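Gultell open house, 7 Nov 2021

I went in doubtful, having read the Brullel brochure twice. It promises a desk that "hides the mess" and lists at 586 before delivery. Beat Leitner gave our group the talk, and he talks well.

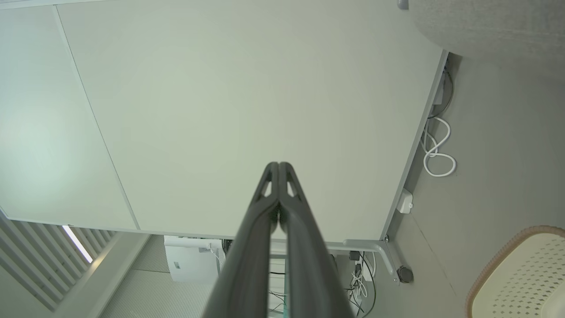 My own interest is cables, as I've bought two desks on the strength of promises like these. The top is fine, smooth and pale with a thin edge. But a white cable lay coiled on the floor right by it, and a black one hung in a loop near the underside - hardly hidden. Sneha Dubey asked whether a tray was included. It's extra, 167.

Coffee was decent. I'd want to see one in a real office before paying.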